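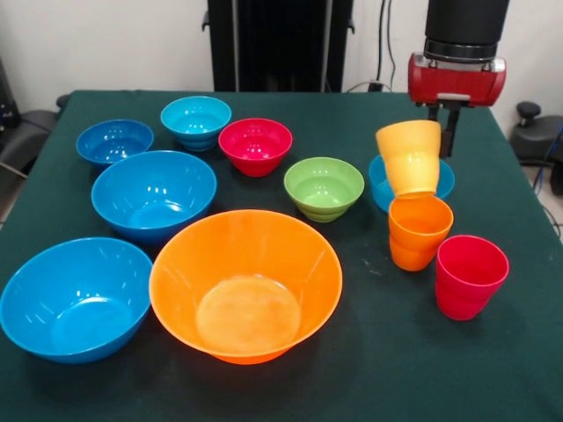
I'm Keabetswe Steyn, and I started Groltlow after I watched a friend's bakery buy a robot arm it couldn't afford to run! We help small kitchens, canteens and shops work out what automation will cost them before anybody signs anything. A lot of our planning begins with plain tabletop jobs like lifting a yellow cup over a crowd of bright bowls, and you'd be amazed how many budget questions come out of that (grippers, spare fingers, floor space, who's minding it at 7 in the morning).

We opened with 2 people and one very long spreadsheet. It has 572 lines now, and yes, I still love it. Mevico was our first client, and their plan fit on 3 pages - I've tried to keep them that short ever since.

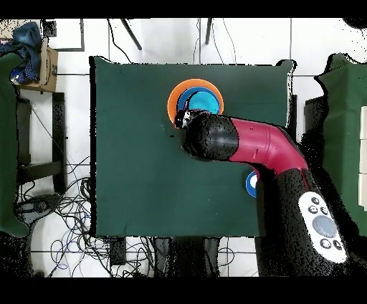
How we work

First we visit and watch the job being done by hand. Then we price the whole thing: arm, table, cabling, training, repairs. I always ask clients to hold back 20 percent for the stuff that shows up after delivery, and we'll happily tell you to wait a year if the numbers don't work. We don't sell equipment and we don't take a cut from anyone who does.
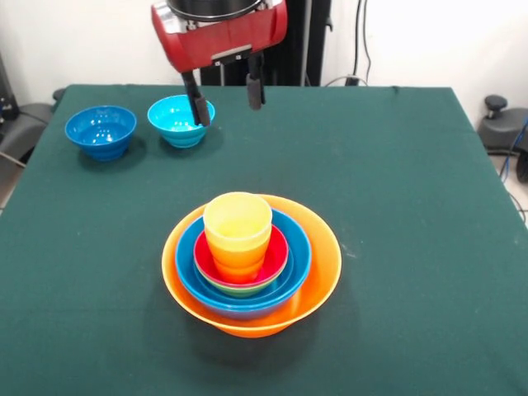 Mtshali wrote to us in April that the quote for the arm had been the easy part, and that they wished they'd asked about service contracts before picking a model. We put those on the first page now. If you've got a quote in hand, send it over and we'll go through it with you.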